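How to Wash Bright Clothes by Hand Without Turning Everything Orange

By Afroza Navaratnam
Filed under: Laundry, Small Spaces
25 May 2019

I own one orange garment that has ruined more laundry than mildew and my nephew combined. It is a cotton tunic, it was a gift, and for its first year it behaved like a teabag. I have a set of formerly white pillowcases that are now a color the paint store would call Apricot Whisper and charge extra for.

If you have a machine, you can throw bright things in with a prayer and a cold cycle. If you wash on the porch in a basin, as I do for most of the year, you at least get to watch the damage happen, and you can stop it.

What you need

A plastic basin, wide and not too deep. Mine holds 12 liters, and I wouldn't go bigger unless you enjoy lifting water.
A second basin or a bucket for rinsing.
Mild liquid detergent. I use Akik, mostly for the cap, which measures properly.
White vinegar for the final rinse, if you like. More on that argument below.
An old white rag you no longer love.
A low stool.
A line, a rack or a railing.

Step 1: Test for bleeding

Wet a corner of the white rag, put a drop of detergent on it, and press it against an inside seam of the bright piece for a minute. Rub a little. If the rag stays white, you can wash the piece with its neighbors. If the rag picks up color, the piece bathes alone.

Do this with anything new, anything red, orange or indigo, and anything sold to you with the words "natural dye." Do it again after the first few washes, too. My tunic passed its test on wash number 19, and I told people about it at dinner.

Step 2: Sort

The usual advice is lights, darks and colors, which sounds sensible until you own a light blue shirt with white dots. Is it a light? A color? I have strong feelings and no authority. For basin washing I use two questions instead: does it bleed, and would I be upset if it changed color? Bleeders go last. Things I'd be upset about go first, while the water is clean and I am still patient.

Beige goes wherever you want. Beige has seen worse.

Step 3: Set yourself up at a decent height

Washing on the floor is fine for the first ten minutes, and then your back files a complaint. Put the basin on something low and steady, and sit on something lower. I have used an upturned crate, a step and a very good Imwood bench that was meant for plants. Plastic stools are the cheapest answer and they don't mind getting soaked, but check that yours stands square before you load it. A full basin on a wobbly stool will find the one direction you didn't want it to go.

If your floor is tile, put a towel under your feet. Soapy tile is a sport. Sweep first as well, since a sleeve will reach the floor at some point no matter what you promise it.
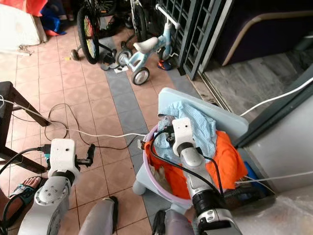

Step 4: Wash

Fill the basin halfway with cool water and stir in the detergent before any clothes go in. For my size of basin that is one capful. The instinct to add another one is wrong, and you will pay for it in rinsing.

Put in two or three pieces at a time. Push them under and let them sit for 7 minutes, which is long enough to make tea and not long enough to forget them. Then squeeze and press, working from the collar down. Save the scrubbing for cuffs and actual stains. Twisting a wet cotton shirt like you're trying to get information out of it will only leave you with a longer shirt.

Bleeders get less time. Put them in, swish, squeeze, take them out. A soak is how I met Apricot Whisper.

Step 5: Rinse

Rinse in fresh cool water until it stays clear. Two changes usually do it for ordinary clothes. A bleeder may need four or five, and the water may never go completely clear; when it looks like weak lemonade, I call it done.

About the vinegar. My aunt swears it sets dye. I have tried 100 milliliters in the last rinse and I have tried none, and I couldn't tell you which tunic was which. It does seem to help get rid of soap, and it makes my aunt happy, so in it goes.

Step 6: Get the water out

Press each piece against the side of the basin, then roll it in a dry towel and lean on it. For bleeders use a dark towel. Don't leave wet colors heaped on top of wet pale things while you answer the door. Most of my disasters happened in the heap, after I thought I was finished.

Step 7: Hang

Turn bright clothes inside out and dry them in the shade. Give them a sharp snap first to take out the worst creases. Hang shirts by the hem if you'd like to avoid shoulder bumps. In December my porch gets no useful sun and everything takes two days, so I wash less and wear more sweaters.

If it already happened

Don't dry it! A transferred stain is much easier to shift while it's wet. Put the victim in a basin of cool water with fresh detergent, change the water whenever it colors, and keep going until you get your shirt back or run out of evening. Oxygen bleach works on white cotton if you follow the package. Leave chlorine alone unless the care label allows it.

And if none of that works, dye the whole set orange. I've been considering it for the pillowcases.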